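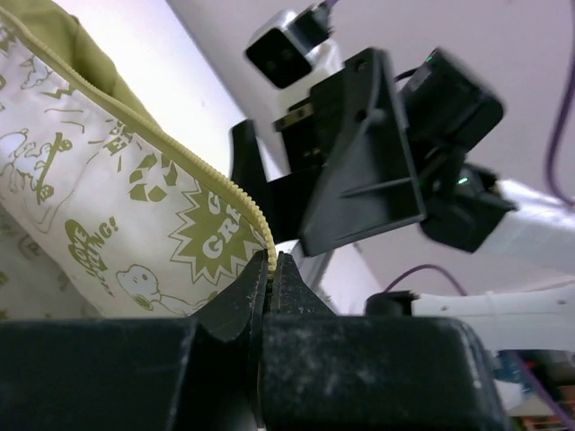 Chapter 2
What a Label Can and Cannot Tell You

9 min read

Shoppers are told to read the label. Teachers say it, magazines say it, and the companies that print the labels say it loudest of all, which should make us a little suspicious. A label is a short statement written by someone who wants to sell you the thing it is sewn into. Some of what it says is required by law. The rest is advertising in small type.

Take a case we will come back to in this chapter. Two shirts hang side by side in the Gillham outlet store. Both say "100% cotton." One costs 80 dollars and carries a second tag with the name Zallura and the words "heritage finish." The other costs far less and has no second tag. Most students, when asked, guess that the first shirt will last longer. Ask them why and they point to the tag. Ask what a heritage finish is and the room goes quiet. The phrase has no agreed meaning. It may stand for a real treatment of the cloth, or for a meeting in which somebody liked the sound of it.

Fiber content is the most solid line on the label, and even there we should go slowly. Cotton can be long or short in the fiber, spun tightly or loosely, woven into cloth that holds up for years or cloth that pills by February. The word "cotton" covers all of it. The way a cloth is woven often matters as much, and labels seldom mention it. You have to look and feel for yourself.

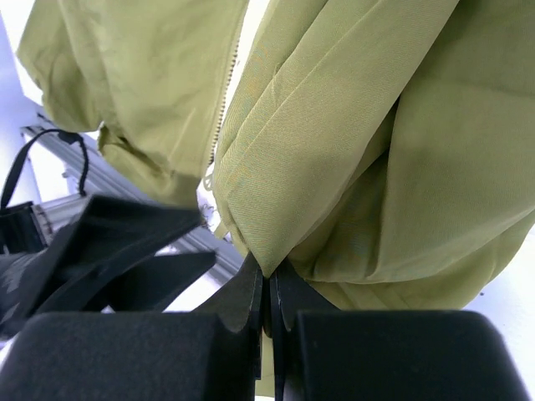
Figure 2.1 Twill cloth. The weave shows as fine parallel diagonal lines.

Then there are the numbers. Monemen sells a sheet with a thread count of 200 and Barbier sells one at 128, and buyers assume the bigger number wins. Wyn Edwards, who taught textiles for most of her working life, used to hand her classes both sheets with the packaging removed and ask for a ranking. The results were close to a coin toss. Her colleague Hefin Beddoe objected that students are poor judges of bedding — a fair point, and one that applies to the rest of us in the store.

None of this makes labels useless. Care instructions are worth following, and a false fiber claim can get a seller in real trouble. But before you pay extra for a word, find out who defined it and whether anyone checks.

As you read Section 2.1, keep a garment of your own nearby and mark each claim on its label as tested, testable, or neither.

14 shares | 3 comments
Contact us | Copyright, all rights reserved | Back to top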